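The Opening of Lids

By order of the Director, the Sturkgate Hall of Demonstration opened each morning at seven, and persons engaged in the showing of tasks were required to sign the register before touching any equipment. King-fai Kong signed on the line he had used since September. Under "Task" he wrote: Rice cooker, lid, open and close. Under "Quantity" he wrote: 65.

The regulations of the Hall filled a gray binder. A demonstrator was to hold one gripper in each hand. A demonstrator was to move at a pace suitable for a learner. A demonstrator was not to correct an error in haste, but was to complete the motion, set the grippers down, and mark the attempt with the letter R. Mr. Kong had been commended twice for his use of the letter R. Certain of his colleagues, it was noted in the minutes, appeared never to have needed it.

The household program had been commissioned by Storkbridge, which operated residences for the elderly and wished its machines to prepare an evening meal. The schedule called for 900 showings of the lid. Supervisor Rathnayake had assigned the greater part of these to Mr. Kong on the ground that he did not complain, and Mr. Kong had accepted the assignment in writing.

It was his practice to begin slowly. He brought the right gripper to the cooker and let the soft pad settle on the rim. He brought the left gripper in from the side and held it there until his shoulders were level. Only then did he consider the attempt to have begun.
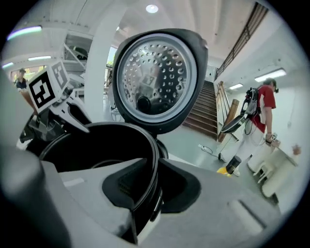
At attempt 271 of the program, Supervisor Rathnayake asked him to step into the office.

The matter was a procedural one. Marketti, the firm retained to review the showings, had found an irregularity in Mr. Kong's work. After opening the lid, and before proceeding to close it, he paused. The pause did not appear in the written task. It had been measured, and it was the same length on each occasion. The learner had now begun to reproduce it. When the machine at Storkbridge opened a rice cooker, it stopped and stood over the pot before going on, and the kitchen staff had inquired whether it was broken.

Mr. Kong was invited to account for the pause.

He considered the question with the seriousness it was due. He stated that his mother had cooked for a household of 6, and that when she raised the lid she had always waited for the steam to clear before putting her hand near the pot. He had been scolded as a boy for failing to wait. He had not been aware that he was doing it in the Hall, where the cooker had never been switched on.

Supervisor Rathnayake recorded this statement in full. She then read it back to him, as the regulations required, and he confirmed that it was accurate.

"The reviewers propose to remove it," she said. "They can cut the interval from every showing. You would not be asked to repeat the work."

"And at Storkbridge," said Mr. Kong, "the cookers are switched on?"

She looked at the page for some time. The binder contained no entry on steam. She took up her pen, drew a line through the word "irregularity," and wrote "step two" above it. Both parties initialed the change. A copy was sent to Marketti by the afternoon post, together with a note advising that the kitchen staff be informed.

Mr. Kong returned to his place on the floor and took up the grippers. He found that he could no longer perform the pause correctly. Now that he knew of it, he held it too long, and then not long enough, and he marked four attempts in succession with the letter R. On the next he thought about the bus home, and the lid went up, and he waited, and brought it down again.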